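Workshop Tips: Keeping a Book-Handling Arm Out of Trouble

Tip 14. Cable slack and thin dividers

We run one arm at the Lullcombe bench, on a Kofler mount, and its job is to lift books out of a desk rack and set them down. It is slow work and mostly dull. Last week it went wrong, and the fix was cheap enough that other small shops may want it.

The fault was a snag. The arm had come down over the rack for a pick, closed on a book and started up again. A loop of slack hanging off the side of the gripper had dropped behind a divider on the way down. When the arm lifted, the rack went with it for a short distance, then let go and landed on its edge. One divider cracked at the base and a paperback lost a corner. No one was hurt. Luzius Lehner was standing at the far end of the bench and hit the stop, which is where he is supposed to stand.
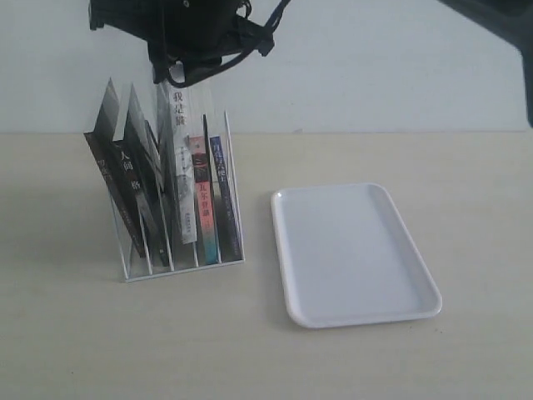 The arm did not fault out on its own. Our force limit was set at 80 per cent, a figure left over from a job with heavier parts, and a rack of paperbacks weighs very little. As far as the controller knew, it was carrying a slightly heavy book. We have brought the limit down to 60 and it has not caused false stops so far.

What we do now, before the power goes on:

Move the wrist by hand to the lowest point of the job and look at the slack from the side. If any loop hangs to the level of the book tops, take it up.

Use hook-and-loop ties for this. Zip ties pinch the cable, and the cut ends scratch covers.

Leave enough free length for the wrist to turn both ways. Turn it fully each way by hand and watch the connectors. If a connector moves, you have gone too tight.

Put a strip of non-slip shelf liner under the rack. The kind sold for kitchen drawers works well. Cut it a little smaller than the base so the edge does not curl up and catch.

Keep the drop-off tray well clear of the rack. Ours used to sit hard against it, and the rack came down on the rim.

Clear racks need extra care. The dividers are hard to pick out from standing height, and harder under bright light. A bit of coloured painter's tape on the top edge of each one helps when you are setting heights by eye. It peels off clean if you change it every couple of weeks.

Wire stands have their own problem. The rods are thin and a fingertip can slip between two of them, so a straight lift turns into a hook. Bring the fingers in closed, beside the stand, and open them only once they are at the right height. Check the outside rod first, as it is the one most likely to be touched on approach.

Books that lean are worth a second look as well. A leaning book puts its top corner somewhere other than over its base, and a height taught on an upright book will be wrong for it. Fill the empty slots or teach the position again.
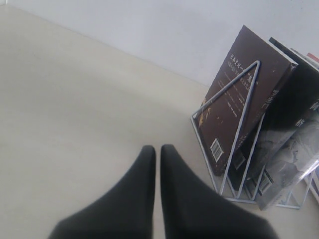
Ivthorpe, January 17, 2023

A follow-up from Povilas Krūmiņa, who looks after the second bench:

I went through the same checks here and found 2 loops that needed taking up. I also found that our stop button had been pushed behind a monitor, where you would have to lean past the arm to reach it. It is now screwed to the front of the bench. Have a look at yours.

On repairs, I would not glue a cracked acrylic divider and put it back in service. The joint holds until something bumps it, and then you have sharp pieces in the work area. We keep the damaged rack for storing manuals. The replacement came from Lekitus and took almost 2 weeks, so order a spare if you depend on one.

Last item. Write the force limit on a piece of tape and stick it to the controller, with the name of the job beside it. When the job changes, the tape comes off and the number gets checked.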